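Club night, week five, quick one before bed

Sorry for the gap. The Wirton comp is in December and I've been at the lab most evenings, so this is fragments.

Our task: fruit goes from the cutting board to the plates, fruit goes back, both arms sharing the work. Sounds like kindergarten. It isn't. We called the project Cokulel after a typo in the first config file and now it's on the sign-up sheet so we're stuck with it.

Wrist view first. I kept squinting at this on the laptop tonight – yellow banana, plate nearly the same color, and I'm supposed to find an edge in that.

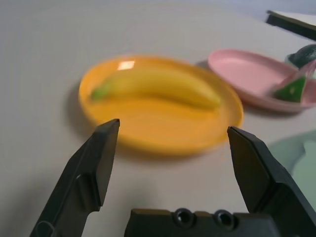
Emiliano Pacheco wrote back that the color thing bit his team too, and that we should quit fiddling with thresholds and just record more demos with the plates swapped around. Fair. We have 248 demos so far, goal is 400 before we retrain. At club speed thats a lot of pizza.

Other stuff. Lindholm (the other school in our bracket) is going one arm only. Simpler, slower. Tempting. We voted to keep two, I voted no and lost, moving on.

Also rewrote the part of Savby, our control script, that decides which arm goes first. It used to let both reach for the middle of the board together. Bad idea. Now the left gets the banana and the right gets whatever is on its own side, and the watermelon wedge is up for grabs depending on were it sits.

Head view, same setup: 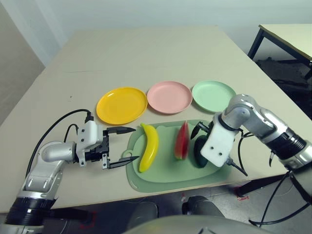
To do before next meeting

Swap plate order every ten demos.
Slow the left wrist down near the board.
Find out who has the key to the cabinet.
Label the last 46 clips – me, probably.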